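Stetness tabletop set: README

Version 2, updated in August. Maintained by the Stetness student robotics club.

Contents of this file: what the set is, how it was recorded, folder layout, labels, known problems, use in the class project.

What it is

The Stetness set is a collection of 524 teleoperated episodes recorded by club members on a two-arm cell. The tasks are short household jobs: pick something up, move it, hang it, stand it on a shelf. It was started as practice material for the Dridow student competition and is now also used in the spring project class.

Every episode has a one-sentence instruction, the joint positions of both arms, the gripper openings and the camera streams. Version 1 had one wrist stream only. Version 2 has both wrists and the fixed view.

Objects and layout

The cell has tiled walls. The layouts in the "kitchen and garden" group use a chrome wine-glass holder, a two-tier slatted wooden plant stand, spray bottles and a bag of chips. We picked things that are hard in different ways. Clear glass is hard to see, a chip bag changes shape when gripped, and the slats of the stand catch fingertips. Objects are shuffled between episodes by the operator, so don't rely on fixed positions.

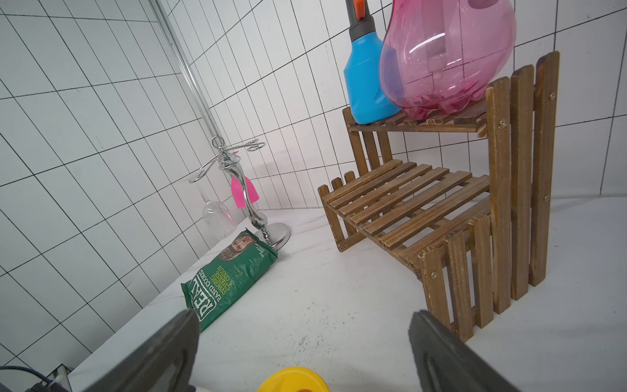

Stasiv asked during review if the wrist streams alone would be enough to train on, given how much disk space the fixed view takes. For single-arm picks, probably yes. For anything on the upper shelf we would keep the fixed view, and the two-arm tasks need it. The loader has a flag, wrist_only, that skips the fixed stream if you want to try it.

How it was recorded

Operators work in pairs. One drives the arms and the other reads the instruction, starts the recording and marks the result. Pairs swap after 11 episodes. Recording usually stopped by 9 p.m., when the building closes.

An episode starts with both grippers open and ends when the operator calls it. Failed attempts are kept and marked as failed. If an object left the reach of both arms, the episode was dropped and recorded again under a new number, so there are gaps in the numbering. The gaps are not missing files.

Folder layout

episodes/ — one folder per episode, numbered
episodes/NNNN/left_wrist, right_wrist, fixed — camera streams
episodes/NNNN/state.csv — joint positions and gripper openings
episodes/NNNN/task.txt — the instruction as read aloud
labels/segments.csv — 2577 labeled segments
splits/ — train and test lists
tools/ — loader and viewer

The viewer is a small script called Jodileck. It plays all three streams side by side with the segment names underneath. It needs Python and nothing else that the loader doesn't already install.

Labels

Segments were labeled by hand in Jodileck. The segment names are reach, grasp, lift, carry, place, release and retreat. A regrasp counts as a new grasp. "Retreat" was added late and the oldest episodes don't have it — their last segment is release, running to the end of the file.

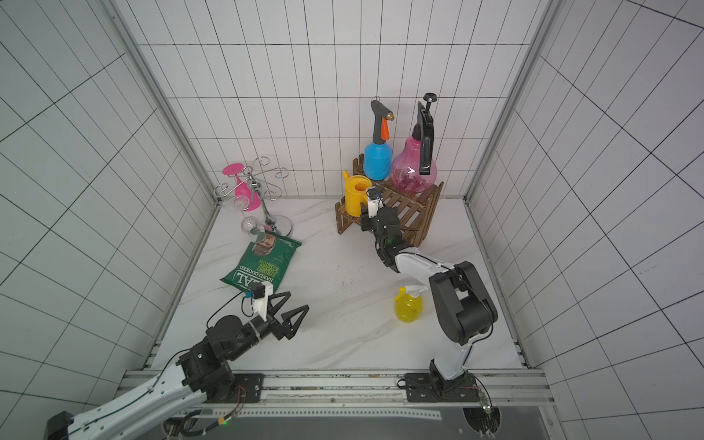
A comment on the project page from Dridow_bench asks why there is no separate label for two-arm handovers. We tried one and the labelers disagreed too often on where it began. A handover is now written as a grasp by one arm followed by a release by the other, and the arm column in segments.csv tells you which is which.

Known problems

Instructions are not worded consistently. "Plant stand", "rack" and "shelf" can all mean the same thing, and "rack" is also used for the glass holder in a few files. We left the text as it was spoken.

The streams are not hardware-synced. The loader matches frames by timestamp, and fast motions can be one frame off between the wrist and fixed views.

Reflections from chrome and clear glass upset the depth estimator we tried. Depth is not included.

Use in the class

The test split has 50 episodes. Please don't train on it, even for the last hand-in. Teams may record extra episodes, but they go in their own folder and have to be named in the report. Cell bookings go through the sheet on the lab door.

Bug reports go in the tracker. Include the episode number and the stream name.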